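Re: [sim-lab] Equipment plan, second half: compute first or arms first?
From: Afonso Correia
Time: 4:12 pm

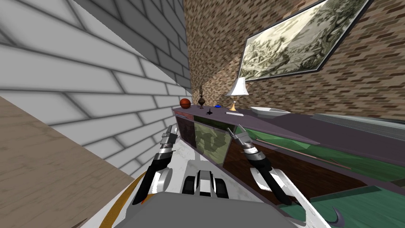
Going through Amândio's list in order. I have cut the quoted part down to what I am answering.

Amândio Bettencourt wrote:
> Proposed for the July order:
> 1. One render node (quote from Tullska, 1,161 per month on the
> lease, 9 months minimum)
> 2. Second set of grippers for the Aguiar bench
> 3. 500 set aside for scene assets
> I would like to move item 2 ahead of item 1. The bench sits idle
> whenever a gripper is out for repair. The simulator can run
> overnight on what we have.

I would keep the node first. Overnight runs are fine for a bare table and a few blocks. They are not fine for furnished rooms. With two arms, two textured brick walls, a sideboard and small objects on top of it, the current machine finishes 5 batches a night, and the Rallivstead schedule assumes 9. Lowering the texture resolution does not help much. Most of the time goes to contact at the fingers and to lighting.

The lease total is 10,449 over the minimum term. Tullska will not go shorter. I asked for a purchase price as well and have not received one. If it comes in under the lease total we should buy, and the maintenance line has to go up to match.

On item 2, I agree the bench needs spares, but a full set is more than the fault log supports. The log shows worn finger pads and one bad wrist cable. Pads and a cable can come out of consumables now without waiting for July. If a wrist joint fails we can revisit it.

On item 3, 500 is enough only if we keep reusing household objects. The lamp, the ball and the dish already have collision meshes. The spinning top has a mesh, but the spindle is thinner than the contact margin, so it needs rework before anyone plans a grasp on it. The cue has the same problem to a lesser degree. I would spend the asset money on fixing thin parts before adding rooms.

One thing missing from the list is storage. Brutunley stores both camera streams uncompressed and is short of disk by the end of each month. We will be in the same position once the node is running. Please add a line for it, even with the amount left blank.

Amândio, can you send the fault log to the list, and say whether the Aguiar bench has a fixed date for the two-arm trials? If it does, I will rework the order of 1 and 2.

Afonso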